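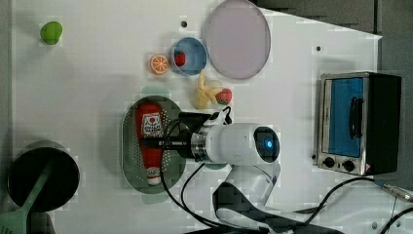 Teaching a pick-and-place task by hand guiding and by remote control

Last updated in October

This page covers recording demonstrations for a tabletop arm with a gripper, working with toy kitchen props. It assumes the arm is bolted down, powered, and able to move without complaint. If it can't do that yet, go back to the setup page and come back when you're calmer.

The task we'll teach is a plain one: take the ketchup bottle out of the colander and put it on the plate. A toddler can do it. You will need an afternoon.

What you need

An arm that supports hand guiding (sometimes called free drive or lead-through). A leader device for remote control, or failing that a gamepad and low expectations. Recording software. We use Gakex, and the menu names below are from version 2, but any recorder that saves joint positions, gripper width and camera images on one clock will do. Props: the bottle, the colander, a plate, and a supply of toy fruit to get in the way. A timer. Something to write on that isn't the robot computer.

Before you touch anything

Clear the arm's path, then leave the clutter where it is. Those two instructions can live together. Clear means that the arm can reach the bottle, lift it and get to the plate without knocking into anything tall. Clutter means bananas, strawberries, the pan with the spatula in it, the toaster oven standing off to the side. If you record everything on a bare table you'll get a policy that works on bare tables, and then somebody will put down an orange and it will behave as though it has seen a ghost.

Check the cables. Run the arm by hand through its whole working range and watch the gripper cable the entire time. It should have enough slack to reach the far side of the plate and not so much that it drags props around. A cable lying over the rim of a colander is fine until the wrist turns, and then you're recording a very nice demonstration of how to tow a colander.

Put the emergency stop where your non-dominant hand can reach it. Do not put it behind you. I have put it behind me.

Part one: hand guiding

Start with this even if you plan to do the real collection by remote control. It's the quickest way to find out which poses the arm likes and which ones make it fold up like a lawn chair.

1. Open a new session in Gakex and name it after the task. "test", "test_new" and "test_new_real" are already taken on every machine in the world.

2. Move the arm to its home pose and save it. All demonstrations start here.

3. Switch on hand guiding. Hold the wrist before you switch it on, in case the payload setting is wrong and the arm sinks. If it sinks or drifts upward, stop, enter the gripper's weight, and try again.

4. Lead the wrist over the colander. Push from the wrist and the forearm together. If you only push the wrist, the elbow will go wherever it feels like, and you'll discover where that was when it meets the table.

5. Bring the fingers down across the bottle, at right angles to its length. Grip the body, just off the label. The cap end is narrow and the base end is heavy (well, heavy for a toy), so a grip near either end lets the bottle swing as it comes up.

6. Close the gripper with the button, wait until it has stopped, then lift straight up. Keep going until the bottle is well above the rim.

7. Swing across to the plate, lower, open, rise, go home.

8. Stop the recording and play it back with your hand on the emergency stop.

The first playback nearly always looks drunk. You'll see every little hesitation, including the one where you scratched your nose. This is why hand-guided recordings are good for saving waypoints and poor for smooth motion. There's also the matter of your own arms, which will be in most of the camera images, so a policy trained on those images may learn to expect a sleeve. For anything that learns from pictures, go on to part two.

Part two: remote control

With a leader device, you move a small handheld or table-mounted arm and the real one follows. The advantage is that your hands stay out of view. The disadvantage is that you can't feel the bottle, so for the first ten minutes you'll pick things up with the delicacy of a forklift.

Our leader is a Kuron, but the steps are the same for others.

1. Line up the two arms before you connect them. Put the leader in roughly the pose the follower is in. If you skip this, the follower will correct the difference by itself, at speed.

2. Set the speed limit to 40 percent. You can raise it to 60 once you've done a full set without hitting the table. Faster than that I would leave alone. The time you save goes straight into picking strawberries up off the floor.

3. Set motion scaling to one-to-one for the trip across the table. If your leader has a fine mode, use it for the last stretch down to the bottle.

4. Practice without recording. Do the whole task until you've stopped looking at your own hand.

5. Record. Start from home, pause for a beat, do the task, return home, pause for a beat, stop.

6. Reset the props and mark the take good or bad right away. Your memory of which one was bad will not survive lunch.

Getting the approach right

The colander makes this harder than a bottle on a table. It has walls, and the fingers have to get down between them without catching the rim. Ours is a long oval, so there's room along its length and much less across it. Look at which way the bottle is lying before you commit. If it's lying along the length, come in with the fingers closing across it. If it has rolled up against a wall, one finger has to fit between the bottle and that wall. Sometimes it does. When it doesn't, nudge the bottle toward the middle with a closed gripper, back off, and try again.

Do record some of those nudges. A learner that has only ever seen perfect approaches has no idea what to do after a poor one, and it will have plenty of poor ones.

Come down in two moves: a quick one to a point above the bottle, then a slow one to the grasp. Keep the height of that upper point about the same from take to take. If you wander in from a different direction every time, the learner averages your moods.

What to vary, and by how much

Vary the bottle's position and angle inside the colander on every take. Turn it end for end now and then, so that the cap isn't always on the same side.

Move the colander a little every few takes. A hand's width is plenty at first.

Shuffle the fruit. Put a strawberry near the arm's path, take it away, put one in the bowl, leave it out. The fruit has no job in this task except to be ignored, and the robot has to learn that from you.

Keep the home pose, the camera positions and the plate where they are until the basic task works. Changing everything at once feels thorough and mostly produces a model that can't do anything in a wide range of conditions.

One more thing that matters: decide how you do the task and stick to it. If two people are recording, agree on the grip point and the route to the plate first. We once combined two sets in which one operator lifted high and swung over the bananas and the other went low around them. The trained arm split the difference, through the bananas.

Checking the recordings

Load the session in the Gakex viewer and step through a few takes before you record the rest. Look for these:

Gripper lag. The fingers should close in the data at the same moment they close in the video. If they're off, the clocks aren't in sync, and no amount of extra data will fix it.

Long pauses. Trim the dead time at the start and end. Leave short pauses near the grasp. Cut any take where you stopped in midair to answer a question.

Dropped images. Our first proper session had 2687 images from the table camera and noticeably fewer from the wrist camera. The wrist camera cable had been working loose every time the joint turned past a certain point. We recorded the whole set again, in silence.

Joint limits. If a joint is sitting at its limit in most takes, move the colander closer or change the home pose.

When you're happy, export the set. If you train with Clostalance, choose relative gripper width on export, or it will read the values upside down and open the fingers at the exact moment you'd rather it didn't.

If something goes wrong

The arm stops with a force warning when it reaches into the colander. The fingers are touching the bottom. Raise the grasp by a few millimeters.

The bottle slips out during the lift. Check the grip point first, then the closing force. Smooth toy plastic is slippery, and dust on the finger pads makes it worse. Wipe them.

The colander comes up with the bottle. One finger is outside the wall. Everyone does it once.

The follower shakes when you hold the leader still. Turn the smoothing up one notch. If it still shakes, rest your elbow on something and skip the next coffee.

The arm goes for the strawberry. You need more takes with the strawberry somewhere else. See the section on what to vary, which you may have skimmed.

Next page: Putting things back in the colander (see also the notes for the Kim wrist adapter)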